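Why Do Cherries Grow in Pairs?
By Imani Shirima

Have you ever hung a pair of cherries over your ear and pretended it was an earring? I have, and so did my grandmother, and I expect her grandmother did too! But why do cherries so often come joined together like that, two little fruits on two long stems?

To find out, we have to go back to spring, when a cherry tree has hardly a leaf on it and is covered all over in blossoms. Cherry flowers don't usually grow one by one. They open in small bunches, and every flower in a bunch has its own thin stem. All those stems start from the same little bud on the branch.
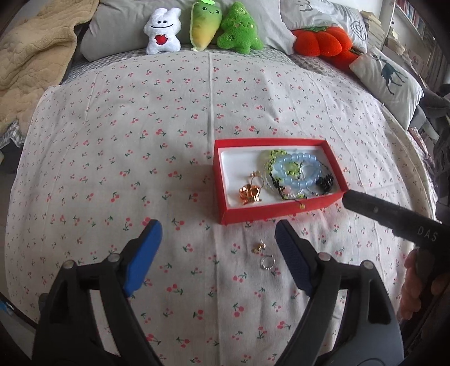
A cherry begins as a flower, and the flower needs a visitor. Bees come looking for a sweet drink, and as they crawl about they get dusted with yellow powder called pollen, which they carry to the next blossom. Once the right pollen arrives, the petals drop off and a tiny green bump starts to swell. People have always loved the way the grown-up fruit looks, and you'll find it on all sorts of things, like the cloth on this bed, where the red cherries are joined by thin green stems. Whoever drew them must have looked at real ones!

Now, not every flower in the bunch turns into a cherry. Some are nipped by frost, and some never get their visit from a bee. If two are left, you get a pair. If three are left, you get three – and those are great fun to find.

My neighbor Helge Engström has 11 cherry trees behind his house in Swai, and every July he lets me help with the picking. He taught me to hold the fruit by the stem and lift it gently, so the little bud stays on the branch for next year. The birds, I'm afraid, have never learned this.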